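How to Fold a Square Cloth That Isn't Square

By Sinan Saraç
Filed under: Linens, Kitchen, Small Defeats
Wednesday, October 3, 2018

Every cloth in my kitchen drawer was sold to me as a square. A few of them were lying from the start, and the rest took it up after their first trip through the dryer. If you have ever folded a napkin edge to edge, corner to corner, and ended up with something shaped like a slice of toast someone sat on, you already know the problem. Here is how I deal with it. The whole method takes less than a minute per cloth once you have it in your hands, and much longer than that the first time.

What you need

A cloth. Cotton is the easiest, linen is the prettiest and will fight you, microfiber does whatever it's told but clings to every crumb in the room.

A flat surface bigger than the cloth. Mine is a table 178 cm long, of which I get to use the end without the mail on it. A dark top is nice for a pale cloth, and the other way around, because you can see where the edges are. If your tabletop and your cloth are the same color, you'll be folding by feel, and good luck.

Two hands. An iron is optional and I will come back to it, reluctantly.

Step 1: Throw it down and look at it

Lay the cloth on the table and let it land crooked. People waste a lot of effort lining the cloth up with the table before they've done anything else. The table doesn't care. All you want at this stage is the cloth open, hem side down, with no corner tucked under. Check the corners by running a finger around the hem. A tucked corner feels thick, like a coin under a rug.

Step 2: Find the good corner

Most cloths have one corner that is still crisp and at least one that has given up. The crisp one is where the hem was sewn properly. The other one is round and soft, and no amount of pulling will make it a point again. Put the crisp corner at the top left, or top right if you're left-handed. You will measure everything from this corner, which is a grand way of saying you'll be pushing wrinkles away from it.

Step 3: Smooth from the good corner outward

Hold the good corner down with two fingers. With the flat of your other hand, sweep diagonally across the cloth toward the far corner. Lift, come back, sweep again along one edge, then along the other. Don't rub back and forth. That just moves a wrinkle into the middle, where it settles in and starts paying rent.

The old fold line will still be there. Leave it alone. A center crease from the last time you folded the thing is useful, provided it really is in the center. If it's off to one side, turn the cloth over and press the line flat with your knuckles before going on.

Small dimples near the middle are usually air, or a bit of static. Pat them. If a dimple won't go down, there is something under the cloth, and at my house it's a sunflower seed.

Step 4: Pull the corners, never the edges

Take two opposite corners and pull gently, just until the cloth lies taut. Then do the other two. If you grab the middle of an edge and pull, the hem stretches and you get a scallop that will never line up with anything again. I ruined a very decent Trillier napkin this way and now it lives under the sink.

Step 5: First fold, and the cheat

Bring the bottom hem up to the top hem. Line up the good corner first and pin it with a finger. Then bring the second corner over and see how far off it is. It will be off.

Now the cheat. Leave the hems mismatched by whatever amount they insist on, with the shorter layer on top. Smooth down toward the fold and let the fold be straight. A straight fold with a ragged hem looks tidy once the hem is hidden inside. A perfect hem with a wandering fold looks like a mistake from every side, including underneath.

Step 6: Second fold

Fold again, side to side this time, so the ragged hem ends up inside wherever you can manage it. You should now have a smaller square, close enough. For napkins I stop here. For dish towels, which were never square to begin with, I go into thirds and aim for a bundle 7 inches wide, because my drawer is 7 and a bit.

Step 7: Press with your forearm

Lean on it. Count to five. Your arm is warm and heavy and already paid for.

About ironing

Baptiste Millet taught me to fold and irons everything, pillowcases included, and his linen closet could pass inspection on a battleship in 1815. He irons on the back of the cloth, slightly damp, from the hem inward, and he stops short of the corner so he doesn't push it into a point it can't hold. All of that works. I iron for guests, and I have arranged my life so that there aren't many.

If the cloth has printing on it

Lettering changes the rules a little. Print is stiffer than the fabric around it, so it will crease where it likes and keep the crease. Fold between the lines of text if you can, and face the print inward so it doesn't rub against its neighbors. Never iron directly on it. If the print runs across the whole thing in long rows, use the rows as your ruler. They are often straighter than the hem, and you can stop squinting at the corners.

Long rows of small words also make it very easy to tell which way up you are, assuming you can read sideways by now.

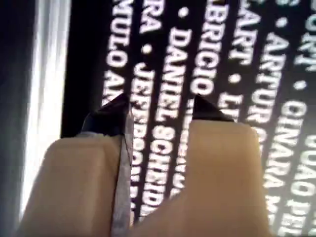
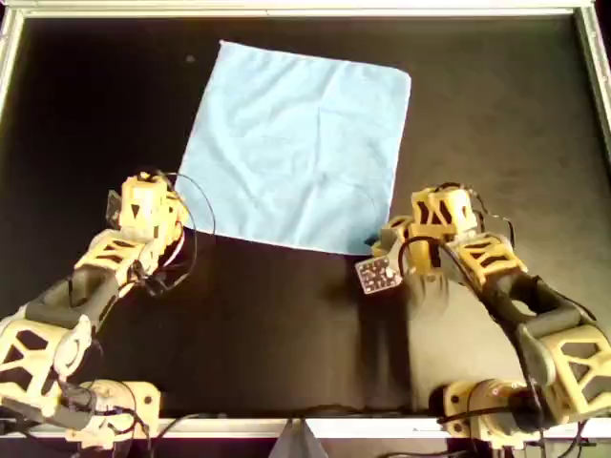 Rows of white names on black, and then the light blue square spread out on the dark tabletop, creases and all.

Troubleshooting

The cloth comes out a diamond. You pulled one pair of corners harder than the other. Open it, pull the other pair, start again at Step 3.

The fold won't stay down. Too much fabric softener. Wash it once without, and be nicer to it next time.

One corner always sticks out. Put that corner at the back of the drawer.

The stack leans. Turn every second cloth halfway around so the thick hems don't all pile up on the same side. My Lomdale towels need this and the thinner Bozkurt ones don't.

You have folded it four times and it's worse. It's a rag now. Cut it in half and use it on the stove.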